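Setting up the memory station on the Menent cell

If you have just inherited our PC assembly cell from Ryan Tapley, welcome, and please don't be nervous about it. The arm is a forgiving machine once its fixture and its fingers are where they ought to be, and most of the trouble people have with it comes from hurrying the first half hour. I've set this station up more times than I care to remember, and I still do it in the order below, with a cup of coffee parked well away from the table.

Before you start

Shut the cell down at the pendant and hang your tag on the switch. You will want a set of hex keys, a soft brush, a lint-free cloth, a wrist strap and the practice computer from the Fostesley shelf. Please use the practice one! It has been through all this before and won't mind a bump.

Step 1. Clean and square the table

Brush out the slots in the aluminum table first. A stray screw under the fixture plate will tip it just enough to spoil your afternoon. Set the gray printed plate down, push it snug against its stops and tighten the clamps a little at a time, going back and forth between them.

Step 2. Place the computer

Take off the side panel and lay the tower on its side with the open side up and the power supply toward you. Slide it up next to the fixture plate. Tuck any loose cables down toward the drive bay, well clear of the memory slots, and give the case a gentle nudge from each side to see that it sits flat.

Step 3. Check the fingers

Go over every bolt on the gripper with the hex key. You are only feeling for one that has worked itself loose, so there's no need to lean on it. Wipe the inside faces of the fingers with the dry cloth and open and close them by hand from the pendant (you'll have to take your tag off for this part, so clear the table first).

Step 4. Teach the approach

Load the program called Song and drop the speed to 4 percent. Bring the wrist in high over the case, then come straight down with a memory module in the fingers until it is just above the slot.
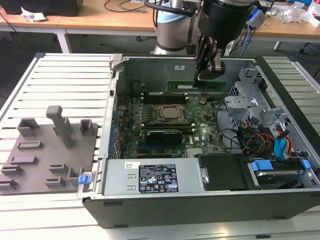

Stop there and have a good look from the front and then from the side. The module should be standing straight up, and its notch should match the key in the slot. If it leans, go back to the fingers and regrip it before you touch any of the taught points. I once spent most of a November morning moving points around when the module was simply sitting crooked in the grip, and Lorraine Bellamy has been kind enough to mention it only every other week.

When you're happy, save the point as 31 and back straight out the way you came.

Step 5. Check clearance around the processor

Now jog slowly across the board with the wrist camera view up on the screen. Keep an eye on the processor frame and the expansion card, which are the tall things you're most likely to catch. Go easy on the wrist rotation too, and never ask it for a full 360 degrees, or the cable will wrap itself around the arm.
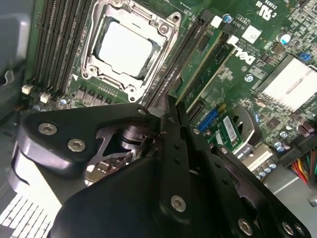
Wrist camera view during the clearance check, with the center finger between the memory slots and the expansion slot.

If anything looks tight, raise the travel height a touch and run the pass again. Save the new height as point 66.

Step 6. Run it slowly, then run it again

Play the whole program at the same low speed with your hand on the stop button. Do it once more before you raise the speed, and listen as much as you look. A scrape means stop and go back to Step 5. Write your saved points in the Zitolau logbook, initial the page, and put the practice computer back on its shelf with the side panel on.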